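Script on the Sheet: How Printed Bedding Holds Up at Home
By Eglė Rebane
05/10/2025

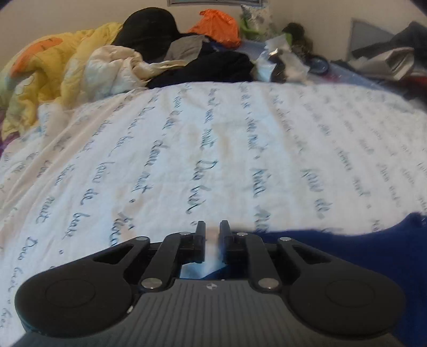 Script prints have been part of the bedding trade long enough to have their own failure modes. A stripe that drifts off grain is visible from the door. A page of handwriting hides the same fault, and this explains much of its appeal to mills. The eye follows the line of writing and forgives the weave.

Most script bedding is printed in one of two ways. Pigment printing lays color on the surface of the yarn and fixes it with a binder. Reactive printing bonds the dye to the fiber, then needs a wash to remove what did not take. Pigment is cheaper and feels slightly stiff along the heavy strokes. Reactive stays soft, but a poor wash-off leaves loose dye, and on a white ground loose dye shows up as a gray cast after the first laundering.

A quick check is to rub a damp white cloth over the densest lettering. Foltine, a small finishing shop that handles short runs for Clemau, does this on every roll before cutting. Its technicians press for ten strokes with even weight and compare the cloth to a gray card. Rolls that mark the cloth go back to be washed again.

The repeat matters too. On the Pravine line the script comes around again every 346 mm, short enough that a reader will find the same word more than once across a pillowcase. Longer repeats look more like real correspondence, though they waste more cloth at the seams when the cutter tries to match them.

Dark writing on a pale ground should be washed inside out at a low temperature, with the drum no more than two-thirds full. Overfilling causes folds, and folds wear. The ink goes first along a crease, leaving a light line through the words that no later wash will correct. Bleach is out, including the oxygen types on pigment goods - they attack the binder before they reach the stain.

Drying is simpler. Shake the sheet out, hang it from the hem and keep it out of strong sun. Iron on the reverse.

Storage gets less attention than it should. A pile of bedding and blankets left on top of a made bed presses the sheet below into hard wrinkles, and blue fabrics can pass color to white ones if anything goes away damp. Venter, which sells the same script in three weights, packs each set with a plain white interleaf for this purpose. An old pillowcase does the same work.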